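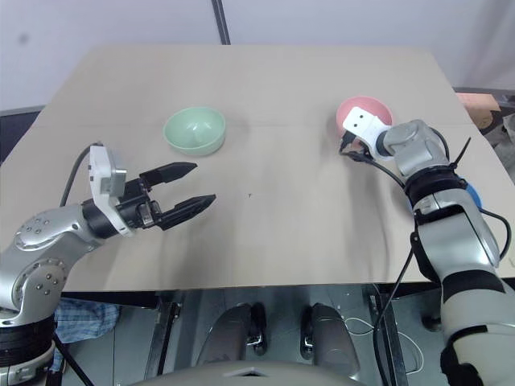 Two-arm station from the head camera, with the mint-green and pink bowls on the far half of the table.

Bowl Stacking, Part 2: Recording Demonstrations

By Setsuko Hoshino, Cotingate Robotics Club
Updated 11 February 2025

Part 1 covered power-up, homing and the emergency stop. Part 2 covers recording a set of demonstrations for the bowl stacking task and checking them before training. You need a signed safety card and a partner. One person drives the arms, the other runs the recorder. Swap after every block.

The task

Both bowls start upright and apart on the far half of the table. One arm picks up its bowl by the rim and sets it inside the other bowl. Either bowl may be the one that moves, but stay with one choice for a full block and enter it in the log. The episode is over when the bowls are nested, both grippers are open and both arms are back at the ready pose.

Step 1. Set the ready pose

Load the pose file "ready_bowls" in Prasteck, our control program. Both arms move at the slow rate, so wait for the status line to read HOLD before you touch a leader handle. Check that the gripper fingers are open. If one gripper stays closed, run the open command twice. If it still does not move, stop and power the arm down as described in Part 1.

Look along each arm for cable slack. The cable at the wrist needs enough loop to let the last joint turn through its full range. Turn the wrist slowly to both limits with the table clear of bowls. If the cable pulls tight at either end, fix it now. A cable that snags in the middle of a block ruins every episode after it, and the recorder will not flag it.

Step 2. Check the head camera

Open the preview. You should have the whole far half of the table in view, including the seam between the two panels. We use the seam to line up the camera after somebody bumps the mount. Load the reference image from September at half opacity and adjust the mount until the two seams overlap.

Lock exposure and white balance by hand. With auto exposure on, the tabletop changes brightness whenever an arm passes over it, and the first model we trained on that footage was useless. Shadows under the arms are fine. They will be there at test time too.

Some overlap between a gripper and a bowl is also fine. From the head position, an arm that is near its bowl often hides the front of it, and the model has to learn to work with the rim alone. Do not lift the arm out of the way to get a cleaner view. Do make sure both bowls can be found in the first image of each episode.

Step 3. Start a block

Create a folder with your initials and the block number. In the recorder, set the episode limit to 3,000 control steps. A normal stack takes well under half of that. If you hit the limit, the episode is saved with a TIMEOUT tag and left out of training.

Press the left pedal to start, drive the task, then press it again to stop. The right pedal discards. Use the discard for a dropped bowl, a wrong pick or a collision with the table. Keep the episode if you missed the rim once and recovered – those are worth having.

Step 4. Drive the pick

Come in from above with the fingers spread. Put one finger inside the bowl and one outside, then lower until the tips are past the rim but clear of the tabletop. Close slowly. The inside surface is glossy, and a shallow grip lets the bowl swing.

Lift straight up before you move sideways. Over the second bowl, pause for a moment, lower, and open. Hold the idle arm still at its ready pose. New drivers tend to let it drift, and the model copies the drift.

Step 5. Vary the start

Move both bowls between episodes. Keep them upright and within reach of the arm that will use them. Cover the near side of the seam as well as the far side over the course of a block. Our first set had 314 episodes with the bowls in nearly the same spots, and the trained policy failed as soon as either one was moved by a hand's width.

Step 6. Review and upload

Play each episode at four times speed and delete any with dropped frames. Run the check script:

check_block --task bowls --min-steps 581

Anything shorter than 581 steps is nearly always a false start from a double pedal press. Copy the block to the Nandonari drive and fill in the log: driver, recorder, moving bowl, number kept, number discarded.

Training starts when the shared folder reaches 1,000 checked episodes. Part 3 covers the training run and the settings in the Pärn config file.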